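Basic Cooking Skills -- Session 6 handout
Thickening: roux, slurry, and what to do about lumps
Instructor: Dayana Ospina
Monday, June 19, 2023

Leftover from last time: stock. If yours came out cloudy it's fine to use today. Strain it again if there's grit in the bottom.

Why thicken at all
Thin sauce runs off the food and sits on the plate. Starch grains swell in hot liquid and hold on to the water. Flour and cornstarch do this at diferent speeds, so they go in at different times.

Roux
Equal parts butter and flour BY WEIGHT. Not by spoon. 40 g of each is plenty for a small pot of gravy.
- melt butter, medium heat, wait for the foam to drop
- flour in all at once, stir right away
- white roux: 2 minutes, smells like pie crust not raw flour
- blond: keep going till it looks like peanut butter
- brown: much longer, low heat, don't walk off. Black specks = start over

Darker roux thickens less. People forget this every term and end up with soup. If you go brown, make more of it.

Adding the liquid
Warm stock, a ladle at a time, whisk between. First ladle will look awful, like wet dough. Keep whisking. After the third one you can pour faster. Then simmer it, low, and taste for flour. Still chalky on the tongue -- give it longer.

Slurry
Cornstarch plus COLD water, stirred smooth in a cup. Hot water makes lumps before you even start. Stir again right before it goes in because the starch sinks. Liquid in the pot should be at a simmer. It thickens almost at once and goes glossy. Long hard boiling afterward thins it back out, so slurry is a last step. Good for stir-fry sauce, fruit fillings, hot and sour soup.

Doesn't freeze well. Roux sauces do better but may need a whisk when they thaw.

Fixing things
Lumps: strainer, push through with a ladle. Blender also works, let it cool some first and vent the lid.
Too thick: more stock, a splash at a time.
Too thin: simmer with the lid off before you reach for more starch. Salt AFTER reducing, not before!!

Practice for today
Work in pairs. One makes blond roux gravy, one makes a ginger-soy sauce with slurry over noodles. Swap and taste. Write down how thick each one is when hot and again when it has cooled on the plate -- cornstarch sets up a lot more than you'd expect.

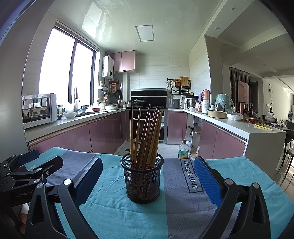

Chopsticks for the noodle tasting.

Spoon test: dip, turn over, run a finger across the back. Line stays clean = done.

For next time
Read the egg section, pages up to 266 in the course reader. Skip the part on meringue, we get to that later. Bring an apron, and a container if you want to take home leftovers. Anyone who missed the knife session in May needs to see me before we do vegtables.

Wipe down burners before you leave, flour paste is miserable once it dries.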